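Does the Punter Matter? A Season of Field Position at Trorness

Project report by Yatziri Cuautle and Garba Okeke
Advisor: Tiziana Ferraro
July 23, 1999

We both love football, and we both get up for snacks when the punt team comes on. This project cured us of that! Our question was simple: how much does a good punt change the next drive?

We used the play sheets kept by the Trorness team and three of its rivals, Furton, Janevski and Clevelo. That gave us 1,274 plays, and 218 of them were punts. For each punt we wrote down where the ball was kicked, where the other team took over, and how that drive ended. Blocked punts went in a separate pile. So did fakes (there were only two, both by Clevelo, both wonderful).

The big result is that the 50 yard line is a real dividing line. Drives that started past it ended in points more than twice as often as drives that started inside a team's own 20. We expected a gap, but a smaller one. Hang time probably matters too, and we could not test it from paper sheets.

Our favorite find was Furton's punter, Evaristo Hinojosa. His longest kick went 60 yards and was returned for a touchdown. His short, high ones hardly ever came back at all — he may have been the best defender on that team.

All the typing was done in June, in the computer room.
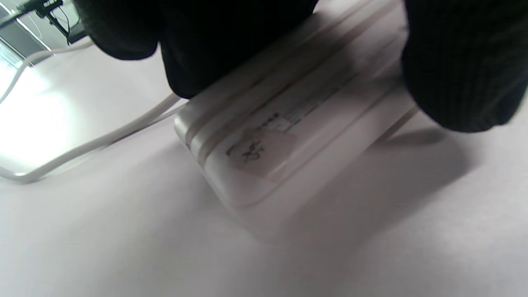

Figure 1. White power adapter on the tabletop, held in gloved hands.

Problems: the Janevski sheets skip the fourth quarter of one game, and "short" and "shanked" seem to mean whatever the scorer wanted that night. Olesia Melnychuk checked our totals and caught nine punts we had entered twice. Next we would like to do kickoffs.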